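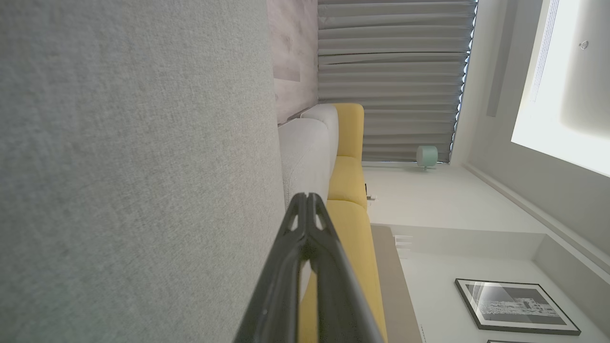 Grey cushion, mustard-yellow sofa, and a long pale curtain with plenty of folds in it.

What's your sofa made of?

I bet you said "cushions". Good answer, but there's a lot more going on under your bottom than that! My name is Tin-yau Wan, and I've been mending chairs and sofas for years. The proper word for my job is upholsterer (say it like this: up-HOLE-ster-er). It's a mouthful, I know. My niece calls me the sofa doctor, and I quite like that one.

Let's start with the bit you can touch. The cloth on the outside of a sofa is called the cover. Get up close to a piece of grey furniture fabric, nose nearly on it, and you'll often find it isn't one grey at all. It's speckled! Light threads and dark threads cross over and under each other, over and under, and from across the room your eyes mix them all together. That crossing over is called weaving. People were doing it long before anybody had a sofa to put it on.

Now look at the yellow sofa again. The cloth on that one looks smooth, with no speckles to speak of. See how the colour gets a little darker where the cushions meet? It's the same yellow all the way along. The darker parts are just shadow, where the cushion curves away and less light can get in. If you ever paint a sofa, mix a bit of brown into your mustard for those spots and it'll look puffy straight away.

So what makes a cushion puffy?

Mostly foam or fluff. Foam is a sort of sponge, full of tiny bubbles of air. When you sit down, you squash the air out. When you hop up, the air sneaks back in and the foam goes back to its old shape (well, nearly). Fluff is different. Fluff can be feathers or it can be soft polyester fibres, and it gets pushed into the corners and stays there until someone gives it a good whack. That's why grown-ups are always thumping the cushions.

I once opened up a very old sofa, a big brown Huvham, and it was stuffed with horsehair. Real horsehair, curly and springy and a bit whiffy! I also found 42 buttons, a spoon and 5 marbles down the back. The family wanted the spoon.

Under the cushions you might find springs. Some look like a curly pig's tail and some are long zigzags of wire. They push back up at you when you sit. And under the springs is the frame, the sofa's skeleton, usually made of wood. If a sofa goes creak when you flop on it, the noise could well be coming from a joint in the frame.

What about curtains?

I make those too, so I can't leave them out. Here's something odd about curtains - a good one is much wider than the window. Often it's twice as wide! All that extra cloth gets gathered up into folds, and those folds are called pleats. Pleats help a curtain hang nicely, and the extra layers help keep a room warm in winter.

You can try it yourself with a sheet of paper. Fold it back and forth like a fan and stand it on its edge. It stays up! Now try standing a flat sheet on its edge. Flop.

Even with a thick curtain, daylight is very good at sneaking through a gap. Look along the edge of the pale grey one and you'll spot a thin bluish strip of it. Daylight often looks a bit blue next to the colours indoors, and once you've noticed it you'll start seeing it all over the place.

Be a sofa detective

Here are some things to try at home. Ask first if you're going to pull any cushions off.

Press your hand flat on a cushion for 8 seconds, then take it away. Does the dent pop up fast or slowly?

Find the seams, the lines where two pieces of cloth are sewn together. Can you follow one all the way round with your finger?

Shine a torch across the fabric from the side. The bumps in the weave should show up much better.

Have a feel down the back. If you find a spoon, put it in the sink.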